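How many sim demos before it stops being daft?
Board: Learning from demonstration > Collecting

merike_k
Right, I need some advice or at least some sympathy. I've been recording kitchen tasks in simulation for our two-armed setup, all teleoperated, headset on and hands waving about in my spare room. The task is put the fruit in the wire basket. I've got 200 episodes saved and the policy trained on them still dithers. It goes to the fruit quite nicely, closes the hand, then sort of hangs there as if it's forgotten why it came in. Has anyone else had this? I'm using Flirnel for the recording side and the stock kitchen, nothing fancy.

wodix_fan
How long do you wait after the grasp before you lift? If you pause to check your grip (we all do it) then the policy learns the pause. With no memory of past steps it can't tell the start of the pause from the end, so it just sits there. Trim them and retrain before you record anything else.

merike_k
Oh no. I pause every single time. I've been rather proud of how careful I am!

Aigars S
I'd go the other way and leave the pauses in. Trimming gives you jumps in the arm position and you'll get a jerky policy instead of a dozy one. More episodes and more variety in where things start. 200 is nothing for two hands with fingers. I was at 849 on a drawer task before it was any use to me.

wodix_fan
849 of what though? If they all have the same fault you've got 849 lots of the fault. And you don't get jumps if you only cut frames where the hands are still, that's the whole idea.

Aigars S
Hands are never still in teleop, have you seen your own wrist on a plot? You end up choosing a threshold and then you're cutting slow careful bits near the basket rim as well, and those are the ones she needs.

wodix_fan
So set the threshold per phase. It's an afternoon's work.

pondweed
Can I ask a beginner thing, do you use the other arm at all in this task or just park it? I'm setting up something similar with Urby and can't decide whether to record the idle arm or freeze it.

merike_k
Not beginner at all, I got this wrong for weeks. I started out with the left one frozen and it looked lovely in the plots, a perfectly flat line. Then I wanted a second task where the left hand steadies the rack and none of the old data mixed in with the new. So now both arms are live from the first step, even if the left one is only hovering over the worktop.
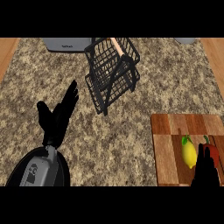 I try to start with the left hand open and the thumb out, well clear of the board, and I let it drift a bit between episodes so the policy doesn't get fussy about one exact spot. The right one does the reaching. My rule is that if the left hand wanders in front of the fruit I bin the episode, and I've binned more than I'd like to admit. It's mostly when I'm tired and my elbow drops.

Siliņa
Please don't bin those! Keep them in a separate folder. I had 78 "bad" ones from a similar task and mixing them back in made mine much less easily put off when something got in front of the camera. As long as the task gets finished, a bit of mess is good for it.

Aigars S
Agree with Siliņa for once.

wodix_fan
Depends what she's binned them for. Messy start, fine. Messy grasp, no.

merike_k
OK, here's the plan. I'll trim the still bits on a copy, train on that, and train another on the untouched set with another 100 episodes added, new start positions for the rack and everything. Same seeds for both. The binned ones have gone from the binned folder, sadly, I emptied it in September to make space. I'll keep them from now on.

pondweed
Thanks, going with live arms. Do you log the fingers separately or as one open/close value?

merike_k
Separately. It makes the files bigger and I did try squashing it down to one number, but lifting round things got worse, they kept rolling out past the little finger.

wodix_fan
If the trimmed one wins I want it in writing, Aigars.

Aigars S
You can have it in writing if she runs it on start positions that weren't in the training set. Otherwise I'm not signing anything.

merike_k
Fine, held-out starts for both of you. It'll be a few evenings, my headset strap has gone and I'm holding it on with a scarf.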